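Drumlow Guesthouse Moves Its Tatami Room Over to Floor Bedding

The Drumlow guesthouse has taken the frames out of its tatami room and gone over to futons laid directly on the mats. The change took effect in May, and guests who book the room now sleep at floor level, with bedding that is folded in the morning and laid out again before evening.

Boonsong Sriwong, who runs the house, said the old beds had been marking the mats and took up most of the walking space. "You had to go sideways to get to the window," Sriwong said. "With the futons folded there is a room again."

The house bought its bedding through Kocsis, a small importer that also supplies two other guesthouses on the same road. The order came to $2,000 and covered futons, spare covers and a set of cotton sheets. Sriwong said the quilted covers were chosen over plain ones, which had been the first idea, after a sample of each was left in the room for a week.

The red one has a small pattern in white and pink, and a thick gray fleece along its edges.
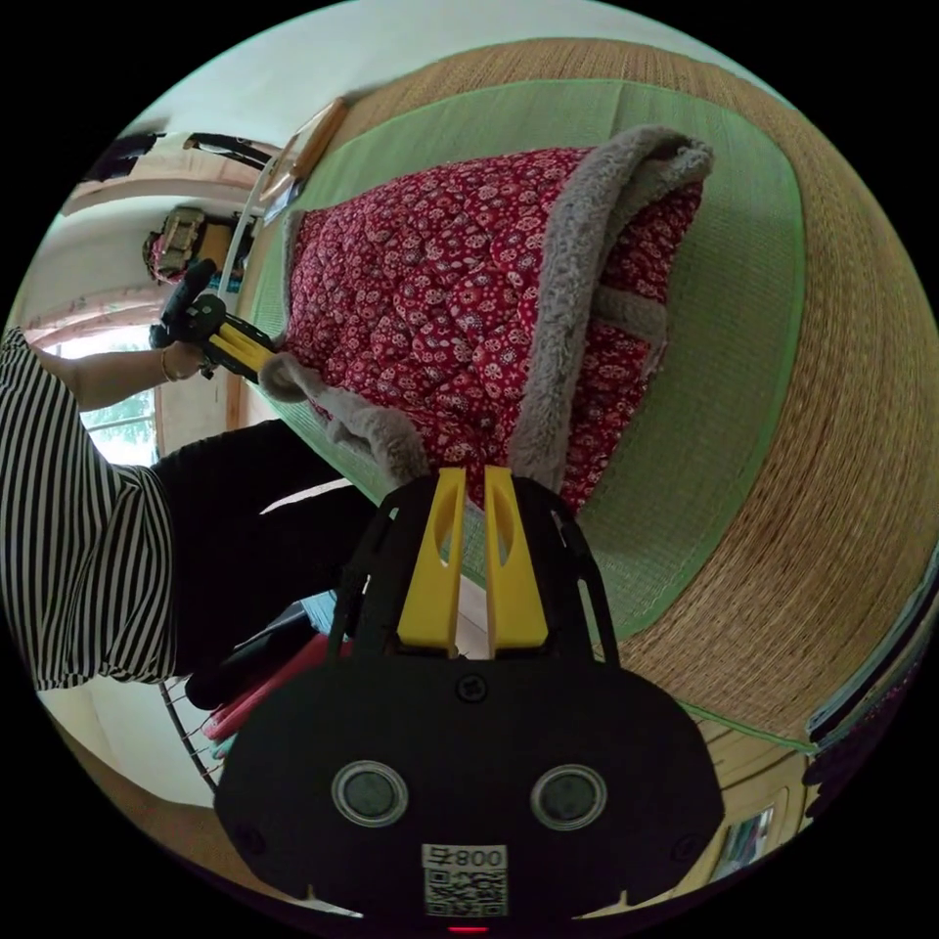
*A red quilted futon folded on the tatami at the Drumlow guesthouse.*

Folding is now part of the morning routine. Staff start at 10 a.m., after checkout, and the house has written down the order of work on a card so that everyone does it the same way. Sheets and pillowcases come off first and go to the laundry. The futon is shaken out and checked on both sides, then folded over on itself and left to air while the rest of the room is done. The mats are swept in the direction of the weave with a soft broom.

"People want to roll it up tight," said Tín Lò, who trains the housekeeping staff. "I tell them to fold it and leave some air in it. If it's rolled, the filling goes to one end and somebody has to spend the afternoon pushing it back."

Lò said the fleece edging took some getting used to. It catches lint from the sheets and has to be brushed by hand, and it bunches up if the fold is made too close to the border. The staff now start the fold a hand's width in. Covers are washed cold and dried flat, and fleece and cotton go in separate loads.

The tatami gets its own attention. No one wears shoes or slippers on it, and bags with wheels stay on the boards by the door. Once every 4 weeks the futons are carried out of the room altogether and the mats are left bare with the window open for a day. The room is not booked on those nights.

The new arrangement has also moved things around at the edges of the room. Items that used to go under the beds have gone onto a shelf against the wall, where there is a woven basket and some colorful fabric in pink and teal. The pink curtains at the window have stayed. Sriwong said they were up before the house changed hands and that returning guests ask about them.

Outside the window is a tree in leaf, and the futons are usually laid so that a guest lying down has a view of it. An earlier layout had the bedding turned the other way, toward the door. It was dropped in the second week after several guests moved the futons themselves.

Nightly rates for the room have not changed and remain at $98, sheets and one extra blanket included. A second blanket can be had at the desk. Guests who find the floor too firm can ask for a thin pad made by Caso that goes under the futon, and the house keeps several in the hall closet. Anyone who would have trouble getting up from the floor is offered one of the rooms upstairs, all of which still have standard beds.

The old bed frames were offered first to staff and then listed on Trararari, the neighborhood resale board, where they sold as a lot for $200. The buyer collected them the same evening. The mattresses were too worn to sell and went to the town recycling yard.

Sriwong said bookings for the tatami room have held steady, with slightly longer stays than before. Complaints have been few. One guest asked for a chair, and a low one without legs has been ordered. Another wrote that the room was colder near the floor in the early morning, and the house has started leaving the heater on low until 7 a.m. when nights are cool.
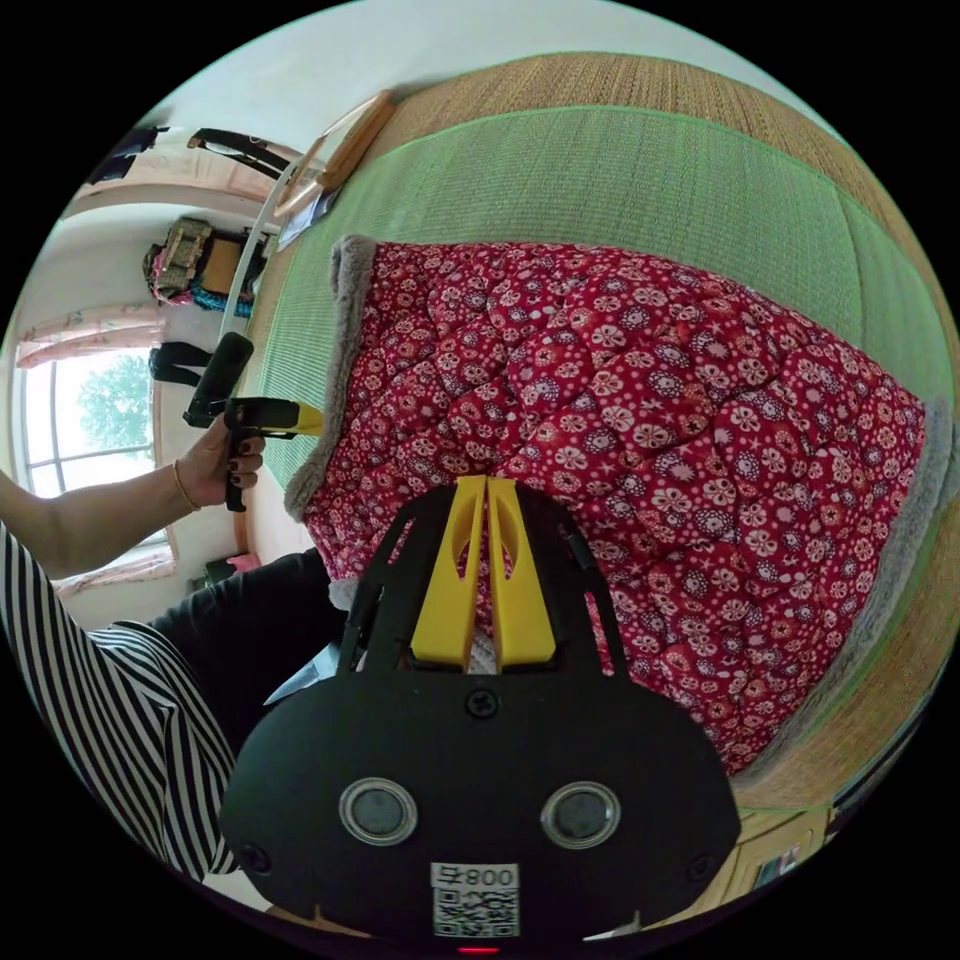
## Folding session open to guests

Guests staying in any of the rooms can join the staff for a short folding session in the tatami room at 10:30 a.m. on the first morning of their stay. Lò leads it, and it takes as long as one futon takes to fold and lay out again. There is no charge. Socks are required on the mats, and rings or bracelets that might snag the quilting can be left in a dish at the desk.

The house is also looking at floor bedding for a second downstairs room. That room has a plank floor, and Sriwong said mats would have to be measured and ordered before any futons are bought. No opening date has been set.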